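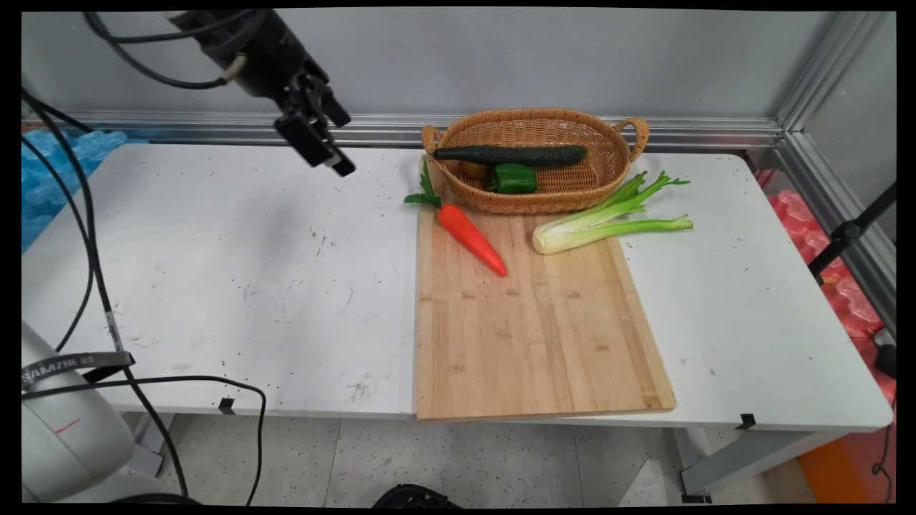

The Lendwood training rebounder is a net on a steel hoop that sends a soccer ball back to you so you can practice your first touch alone. Sellers in this corner of the game promise a lot, and we don't stock most of what we're sent. A rebounder won't turn a slow midfielder into a quick one. It also won't take rough handling forever. The powder coat scuffs, much like a white tabletop that has picked up scratches and gray smudges, and if that sort of wear bothers you, keep it indoors.

What it does do is return the ball at a fair pace from 15 feet. Past that the rebound dies, whatever the carton says. The net has 3 angle settings. The lowest gives you a pass along the ground and the middle one a bouncing ball. The steepest is meant for headers and chest control, and we found it fussy – hit the net off center and you'll be fetching the ball from the hedge.

Tarmo Rebane, who coaches under-15s, used one for six weeks with his back four. He liked it for warming up and thought the "match realism" on the label was nonsense. Gülizar Tokgöz tried it with her goalkeepers and sent it back after five sessions. Too predictable, she said. We think she's right about keepers.

In the box: hoop, net, two legs, 6 ground pegs, bungee ties. The pegs are thin and bend in dry ground, so buy better ones. No ball is included.

Assembly takes one person 15 minutes. The instruction sheet shows the legs the wrong way around – the longer tube goes at the back.

Spare nets are sold separately, and you'll need one if you play most days. Frames can be returned within 15 days, clean, with all the pegs. We don't take back used nets.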